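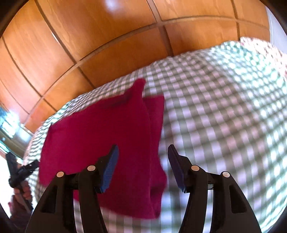 5. Recording a folding task

Read section 4 first if you have not yet paired the grippers. An unpaired gripper will open, close and click in a most convincing way while recording nothing at all.

5.1 Before you start

1. Charge both Juva hand grippers fully. The charge light turns green when it is satisfied.

2. Wipe the finger pads with a dry cloth. Fleece sheds, and the pads keep a share of it.

3. Check that all four pivot pins on each gripper sit flush. A proud pin makes the fingers close unevenly, and the robot will learn to close its own unevenly out of respect.

4. Choose a surface you can walk up to from the long side. A made bed is fine. A patterned cover is also fine, and often better than a plain one, as the tracker likes corners and edges to hold on to.

5. Remove your rings and watch.

Note: Glossy wardrobes and varnished panelling throw back a lot of light. If the Sullgate app shows the glare warning, half close the curtains. Closing them completely brings up the darkness warning, and you can spend a whole afternoon going between the two.

5.2 Recording a demonstration

1. Lay the garment down and hold a gripper in each hand, fingers open.

2. Press the side button on the right-hand gripper once. Wait for two beeps. The first beep means it heard you. The second means it is recording.

3. Hold still for 2 seconds so that the tracker can find its feet.

4. Take hold of the far end of the sleeve or hood with one gripper and lift it clear of the layer underneath. Keep the other gripper low over the body of the garment, ready to steady it.
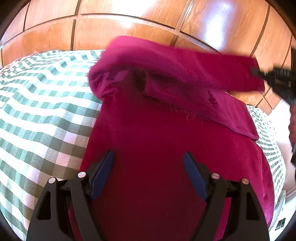

5. Bring the lifted part across in one movement, at the speed you would use if you had three more to do and no particular wish to be somewhere else. Thick fleece springs back. Hold the end down for a moment before letting go.

6. If a fold goes wrong, put it right with the grippers and carry on. Corrections are useful to the robot. Do not put a gripper down and use your fingers, however strong the temptation – the robot has no fingers of that sort and will be baffled by a sleeve that straightens itself.

7. When the garment is folded, open both grippers, draw them back and press the side button once.

Caution: Keep the fingertips away from drawstrings, loose threads and zip pulls. If one is caught in the linkage, open the gripper fully before pulling it free.

Caution: Never press hard on the pads to flatten a lump. The pads are replaceable, though you will not enjoy the price.

5.3 How many to record

For one type of garment, the Kettani arm needs 131 good demonstrations before it is worth switching on. Vary the starting position a little each time. Margarida Ramalho, who wrote the original folding course, recorded 1,464 in her spare room and still maintains that hoods are a design fault.

Stop when you are tired. Tired people fold in a hurry, and the arm copies the hurry faithfully.

5.4 If something goes wrong

One beep only: the memory is full. Transfer your recordings to the Uso dock (section 7).

Three beeps: the grippers have lost sight of each other. Bring both over the bed and wait.

Error 19: the recording was ended with a gripper still closed. Discard it and record the fold again.

Section last revised July 5, 2019.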